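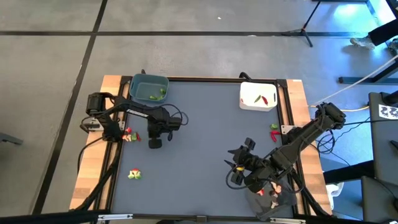 Two arms share the sorting table at Emley, with a bin on either side.

Wing-yan Liu has spent 8 weeks comparing 2 sets of gripper fingers, one from Gollton and one from Doltus. Each set gets 100 picks a day, mostly toy vegetables, and every dropped pepper is written down.

The log stood at 621 picks on 25th February. Doltus was ahead on thin pieces. Gollton did better with anything round.

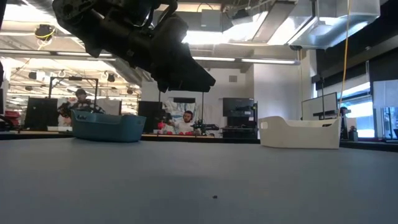

Her colleague Cheuk-hei Siu cares more about the wrist cables, which he wants rerouted before the March trials. Liu would sooner change the finger pads first.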